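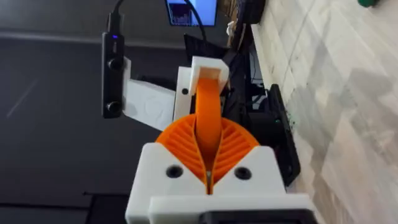 Mirkmont Packing Hall Automation Project
Progress report to the Getix Workplace Fund, July 2018

The period covered by this report began in January, when the first robot station was moved from the training room to the packing hall. The second station, supplied like the first by Oltero, entered daily service eight weeks later. Both stations are assigned to the sorting and placing of small parts before boxing.

Staffing. The hall employs 35 people on two shifts. No position has been eliminated, and the agreement signed with employee representatives at the start of the grant remains in force. Staff who previously placed parts by hand for a full shift now rotate between station supervision, inspection and final boxing. Rotation is every 2 hours. Several employees have reported less strain in the wrists and shoulders. Others have said that supervising a station is more tiring than they had expected, particularly on the late shift, and the rotation schedule is under review for this reason.

Training. More than 625 hours of paid training have been delivered. The course covers safe stopping, changing of gripper fingers, cable checks and the reporting of faults. Employees asked for additional time on fault reporting, and a further session of 30 minutes has been added to each course. Written instructions were revised after operators pointed out that the supplier's terms differed from those used on the floor.

Output. Volumes at the first station have met the level set in the grant agreement. The second station remains below it. Most stoppages there involve thin bagged parts, which continue to be placed by hand.

Variation from plan. Delivery of the Falcão inspection table was delayed, and the related budget line has not been spent. Mirkmont requests the Fund's approval to carry this amount into the next period.

Next period. Work will focus on noise levels near the second station, a revised pay grade for station operators, and a second survey of all hall staff. Survey results will be attached to the next report.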